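Home | Forum | Members | Downloads | FAQ

This site uses cookies to keep you logged in.

# Brarnora Forum Set: README

Dec 30, 2001, by Eldana Mersha

Hi all! So this is the whole set zipped up: 50 avatars, 4 banners and the signature frames (the Rotthorpe ones are by Kristóf Barta, go tell him they're gorgeous).

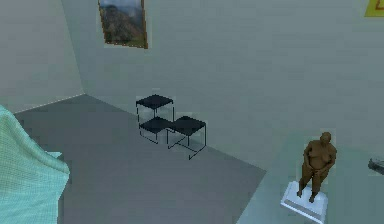
## Installing

Unzip into your skins folder and pick Brarnora in your profile. If your PMs look squished, hit refresh! Botond Szekeres had that back in July and a refresh fixed it.

## Sharing

Use anything you like, just keep the credits file in there. Requests go in thread 3287 please, my inbox is stuffed (almost 209 messages, sorry Hajnalka!!).
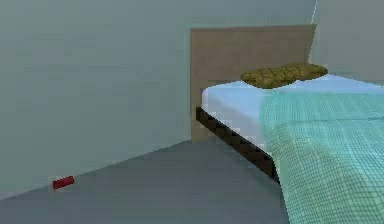 Bedroom, wall and floor by the headboard

Still to do: the Wullton smileys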